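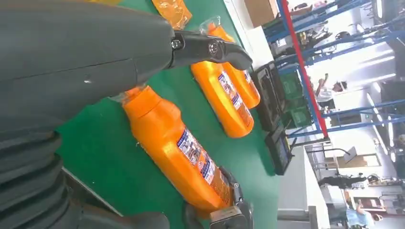

Projektbericht: Lesbarkeit und Erfassung von Etiketten auf liegenden Kunststoffflaschen
Modul Verpackungstechnik, Sommersemester
Hochschule Hidton, Labor Issahaku
Stand: 2018-06-17

1 Aufgabenstellung

Im Projekt Skaltero wird untersucht, wie gut sich die Kennzeichnung importierter Kunststoffflaschen bei der Wareneingangsprüfung ablesen lässt, wenn die Flaschen nicht stehend, sondern auf der Seite liegend angeliefert werden. Anlass war eine Anfrage des Lagers Flasthorpe. Dort werden Mischgebinde ohne Fächereinteilung ausgepackt und direkt auf dem Prüftisch abgelegt. Die Zuordnung zum Lieferschein erfolgt von Hand über das Etikett.

Bearbeitet wurden zwei Teilfragen: Welche Teile des Etiketts sind in liegender Lage ohne Drehen der Flasche zuzuordnen? Welchen Einfluss haben Glanz und Schutzfolie auf das Ergebnis? Inhalt und Zusammensetzung der Füllung waren nicht Gegenstand der Arbeit.

2 Material

Verwendet wurden orangefarbene Kunststoffflaschen mit orangefarbener Kappe. Die Oberfläche ist glatt und glänzend, das Ende der Flasche ist gerundet. Auf dem Flaschenkörper befindet sich ein Etikett mit chinesischem Text. Klare Kunststofffolie liegt im Anlieferungszustand über dem oberen Bereich der Flaschen und wurde für die Versuchsreihe A nicht entfernt. In Reihe B wurde sie vor der Ablesung abgenommen.

Als Unterlage diente ein Arbeitstisch mit matter grüner Oberfläche. Die Farbe wurde beibehalten, nachdem in einem Vorversuch auf weißem Untergrund die hellen Etikettenfelder am Rand schlechter vom Tisch zu trennen waren. Ein quantitativer Vergleich der beiden Unterlagen liegt nicht vor.

3 Durchführung

Die Flaschen wurden annähernd parallel nebeneinander auf die Seite gelegt. Der Abstand zwischen Auge und Tischfläche betrug 75 cm, was der üblichen Haltung am Prüftisch in Flasthorpe entspricht. Für jede Ablesung standen 30 Sekunden zur Verfügung. Die Flasche durfte in dieser Zeit weder gedreht noch angehoben werden. Je Reihe wurden 40 Ablesungen durchgeführt und in einem Protokollbogen mit den Stufen „zugeordnet“, „unsicher“ und „nicht zugeordnet“ erfasst.

Die ablesenden Personen verfügten nicht über Kenntnisse der chinesischen Schrift. Sie erhielten eine Vergleichskarte mit den wesentlichen Zeichenfolgen und Symbolen. Die Zuordnung ist daher als Mustervergleich zu verstehen. Für die Auswertung wurde das Etikett in Felder unterteilt, die getrennt beurteilt wurden.

Die Beleuchtung erfolgte durch die vorhandene Deckenleuchte. Die Beleuchtungsstärke auf der Tischfläche lag bei rund 200 Lux und damit niedriger als geplant. Eine zusätzliche Arbeitsleuchte wurde geprüft und verworfen. Sie erhöhte zwar die Helligkeit, verbreiterte aber den Reflex auf der Flasche so stark, dass Teile des Etiketts überstrahlt wurden.

4 Beobachtungen zu Form und Oberfläche

Die gewölbte Form bewirkt, dass immer nur ein Ausschnitt des umlaufenden Etiketts dem Betrachter zugewandt ist. Felder am Übergang zur Unterseite werden perspektivisch verkürzt. Bei der Hälfte der Lagen, in denen das Kleingedruckte oben lag, befand sich das Warnsymbol bereits im verkürzten Bereich.

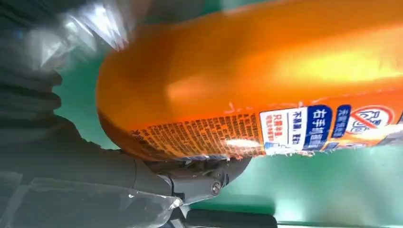 Der Reflex bildet auf dem unbedruckten Kunststoff einen breiten hellen Streifen, in dem das Orange fast gelblich erscheint. An den gekrümmten Rändern ist der Farbton dagegen ein dunkler Bernsteinton. Für die Farberkennung ist dieser Unterschied von Bedeutung. Ein einzelner Farbwert reicht zur Beschreibung der Flasche nicht aus, es ist ein Bereich anzugeben.

5 Beobachtungen zum Etikett

Feld 1, Kleingedrucktes: Dichter Block aus kleiner dunkler Schrift auf orangefarbenem Grund. Dem Aufbau nach könnte es sich um Angaben zu Inhaltsstoffen oder zur Anwendung handeln. Aus der Arbeitsentfernung ist das Feld nur als graue Fläche wahrnehmbar und für die Zuordnung nicht geeignet.

Feld 2, weißes Feld mit roten Schriftzeichen: Der Kontrast ist ausreichend. Da die Schrift bei liegender Flasche um 90 Grad gedreht ist, verlängerte sich die Ablesezeit in beiden Reihen.

Feld 3, blaues Feld mit weißer, fetter Schrift: Bestes Ergebnis aller Textfelder. Die Zeichenfolge „右手抓握“ (Greifen mit der rechten Hand) wurde auch bei ungünstiger Lage meist erkannt. Die kleinere weiße Schrift daneben wurde nicht gewertet.

Feld 4, rotes Verbotszeichen: Kreis mit Schrägstrich auf weißem Grund. Die Form wird schnell erfasst. Das Motiv hinter dem Schrägstrich blieb häufig unklar, sodass nur die Stufe „unsicher“ vergeben werden konnte.

Oberhalb des Kleingedruckten sind am Etikettenrand kleine rote Spuren vorhanden, die wie abgeriebener oder abgelöster Druck wirken. Die Ursache wurde nicht untersucht. Für die Zuordnung spielten sie keine Rolle.

6 Einfluss der Folie

Die klare Folie erzeugt an ihren Falten kleine Einzelreflexe. Wo sie nur die Kappe bedeckt, ergab sich kein Unterschied zwischen Reihe A und Reihe B. Reichte sie bis auf das Etikett, verschob sich die Bewertung von Feld 2 in der Regel um eine Stufe nach unten. Feld 3 war davon kaum betroffen.

7 Fehlerquellen und offene Punkte

Die Drehlage der Flaschen wurde nicht mit einer Vorrichtung festgelegt und schwankt zwischen den Ablesungen. Ferner wurde die Vergleichskarte nach dem Vorversuch einmal geändert, weil die Zeichen zu klein wiedergegeben waren. Die Ergebnisse des Vorversuchs sind deshalb nicht in die Auswertung eingegangen.

Für das Lager Flasthorpe wird vorgeschlagen, Feld 3 als primäres Merkmal in die Prüfanweisung aufzunehmen und die Flaschen mit dem blauen Feld nach oben abzulegen. Offen ist, ob andere Chargen denselben Etikettenaufbau aufweisen. Entsprechende Muster wurden angefordert und lagen bei Abgabe noch nicht vor.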